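Robotique appliquée, TP sécurité machines
Séance 6 : le câble du bras gauche, analyse d'un défaut
Notes rédigées par L. Kombo, version du 2021-06-09

À relire avant la séance. Les schémas sont dans le polycopié de Nyokabi Kinyua (chap. 4), je ne les remets pas.

Rappel séance 5 : arrêt de catégorie 0, 1, 2. Différence entre arrêt d'urgence et arrêt de protection. Si ce n'est pas clair, reprendre l'exercice 3, il retombe à l'examen.

1. Le défaut

Cellule Wadau, deux bras face à face, tâche de tri. Pendant le cycle 453, bras gauche en descente vers le centre : la boucle de câble sous le poignet accroche une pièce posée sur le plateau. Traction sur le connecteur, perte du retour codeur de la pince, défaut 78 au journal.

Jusque-là, rien d'anormal, une panne banale. Le problème vient après. Le bras gauche s'arrête. Le bras droit continue. Il termine sa trajectoire, pièce en pince, dans la zone commune, alors que Felista Kaijage avait déjà avancé la main pour dégager le câble. Pas de contact, pas de blessé. Classé presqu'accident.

Retenir : un défaut sur un bras = arrêt des deux. Toujours. Ici les deux contrôleurs n'échangeaient que l'état « prêt », pas l'état « défaut ». 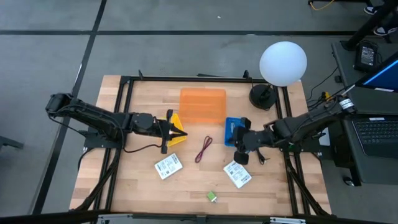 Fig. 1. Poste à deux bras, zone commune au centre du plateau. Noter la boucle du câble sous le bras gauche, près du poignet.

2. Causes (arbre à compléter en séance)

Cause directe : câble accroché, mou trop important au poignet.
Causes indirectes :
- pas de guide-câble sur le dernier segment
- longueur de boucle réglée bras tendu, jamais revérifiée bras replié
- objets laissés dans la zone commune entre deux essais. Fils, emballages, petites pièces : tout ce qui traîne peut accrocher
- défaut non transmis au second contrôleur (la plus grave, à mettre en haut de l'arbre)

Attention à l'erreur classique dans les copies : « erreur humaine » comme cause racine. Non. Felista a vu un bras arrêté, aucun voyant ne disait que l'autre était encore en mouvement. Remonter plus loin.

3. Mesures prises

Chaîne d'arrêt commune câblée en dur, plus de passage par le réseau. Temps d'arrêt mesuré sur le second bras après modif : 177 ms. L'exigence du cahier des charges Khaemba était de 200, donc OK mais marge faible, on en reparlera avec le calcul des distances.
Boucle raccourcie, deux points de fixation.
Essai d'endurance : 100 cycles bras replié, câble surveillé à chaque passage. Pas de nouvel accrochage.
Procédure : personne n'entre dans la zone sans avoir consigné les DEUX bras. Affichée au poste, la lire.

Pas encore fait : détection de présence. Devis demandé chez Mullmont, réponse en novembre normalement.

4. Travail demandé

Par binôme, une page maxi :
a) terminer l'arbre des causes
b) coter le risque avant et après mesures (gravité, fréquence, possibilité d'évitement), grille du chap. 4
c) proposer une vérification du câble à faire en début de poste, en moins de deux minutes. Dire qui la fait et ou on la note.

Les questions sur le câblage de la chaîne d'arrêt : voir Lies Van der Linden, c'est elle qui a refait l'armoire. Les compte-rendus se déposent dans le casier du labo, pas par mail svp.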